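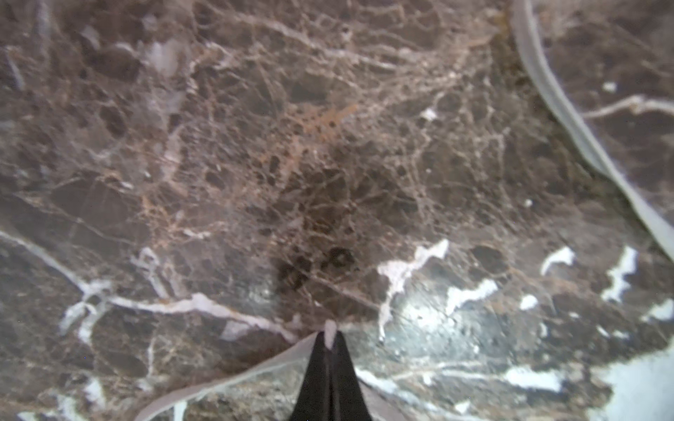
Why Do Laces Come Undone?

Your runner has one job for its lace: stay tied until home time. The lace has other plans.

A bow is held together by friction, the grip you get when two things rub. Each step, your foot thumps the ground and the knot loosens a smidge. Meanwhile the loose ends swing about and tug. Give it 700 steps and you may be standing on it.

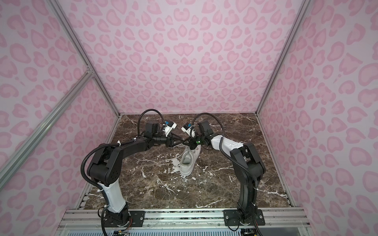 Heel up, toe down, lace wandering off across the floor.

The little holes are called eyelets, though they can't see a thing. They spread the pull of the lace so the whole shoe hugs your foot. The hard tip is an aglet. Grown-ups love being asked that one.

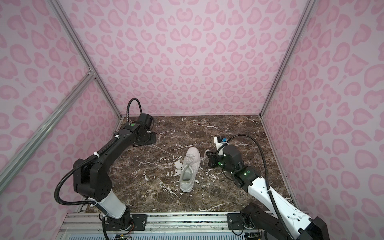 White laces through the eyelets, with a loose end off to the right.

Try this: tie your usual bow, but wrap the lace around the loop twice before pulling it through. More rubbing, more grip. Your favourite colour of lace works as well as any other.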